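15/05/2019

Dear diary, what a day, and my feet hurt from standing at the white table. We were recording hand demonstrations for the Orkov arm, pick up, set down in the black tray, over and over, and I was in such a good mood until the wrist tracker went and froze on us!
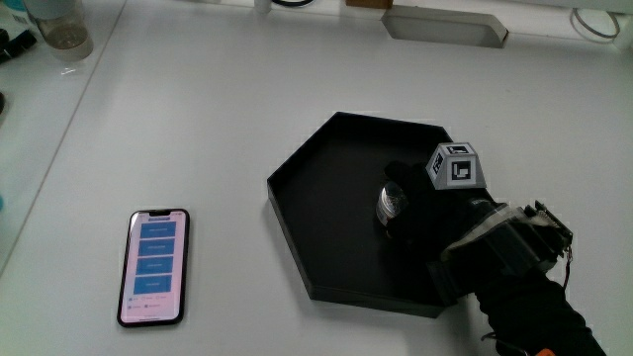 Photo: Ekura workshop

The phone app went on cheerfully saving as if all was well, and by the time I checked the log it had reached take 793, with the last 3 showing a wrist that never moved at all.

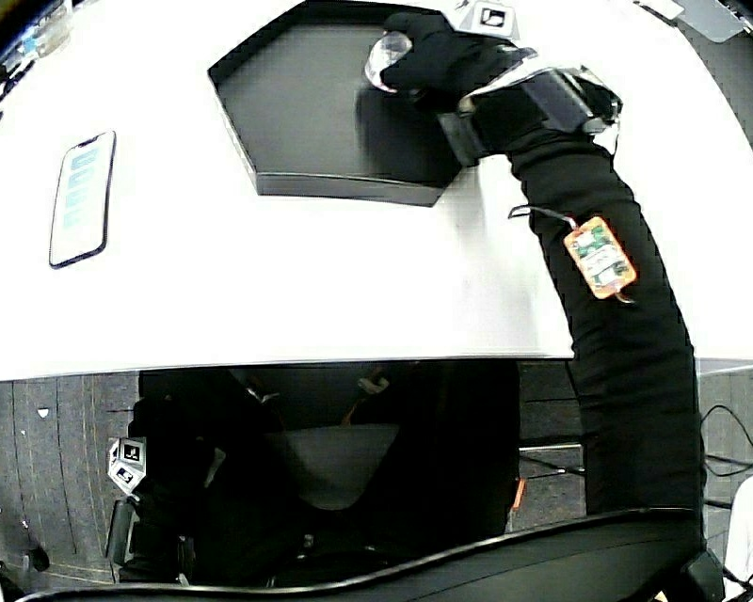

Can a frozen take be repaired afterward?
Only if the position data is there, and in ours it had stopped, so those takes go in the trash.

I blamed the battery first (I always do), then the software, and poor old Hollmann, our computer, got restarted twice for nothing. In the end it was a connector that had worked itself a little loose,
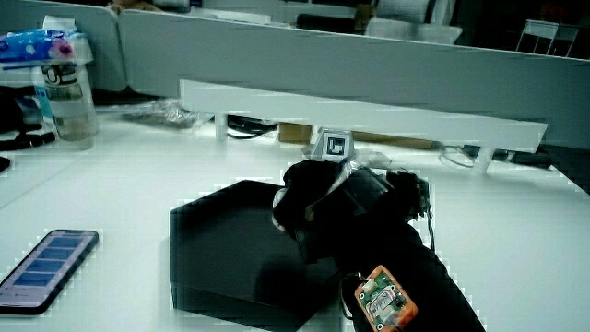 and once I had pressed it home the numbers came right back, bless them. Then I worried about the earlier takes, of course, and went back to 647 to be safe. 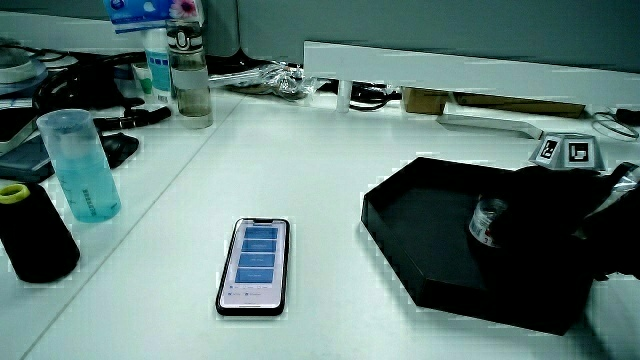
(Picture from the Ekura project album)

Tomorrow I'll look through the rest with a big pot of tea.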